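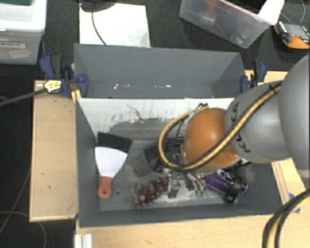
A grey bin with a small assortment of objects in it, and the arm reaching in from the right.

Selina Kuster has moved house 3 times in 4 years and she's done with boxes. Done with most of what was in them, too.

"You get to the new place and there's a carton marked MISC," she says. "Then another. I had one that went from Hilwood to Salard to here and was never opened. Same tape on it!"

We're in her kitchen in Betow, kettle on. She runs decluttering workshops out of the community hall now, 20 people a session, a waiting list since March. Before that, payroll. She doesn't miss it.

So where do people start? Not the garage, apparently. Everyone wants to start with the garage.

"Too big. You'll be out there till dark and you'll come in cranky with nothing done. Do a drawer. Do the one with the dead batteries and the takeaway menus."

Her own worst habit was mugs. Then colour catalogues, paint ones mostly, more than 500 pages of them in the laundry cupboard for a room she never painted. Her neighbour's kids cut them up for a school project in the end.

What about the sentimental stuff? She goes quiet for a bit, turns her cup round.

"Mum's letters I kept. All of them. I'm not a monster. But her dinner set, no, I never liked it and neither did she, she told me so. It went to a family down the road and they use it on a Tuesday night for sausages. She would of loved that."

She's wary of the storage tub aisle. People buy the tubs first, she reckons, then fill them, then need a shed for the tubs. Her favourite bit of kit is a roll of masking tape and a texta.

Next workshop is Fri 19 October, doors open after lunch, bring one drawer. The whole drawer, pulled out of the cabinet adn carried in. "People feel silly on the bus with it," she says. "They get over it."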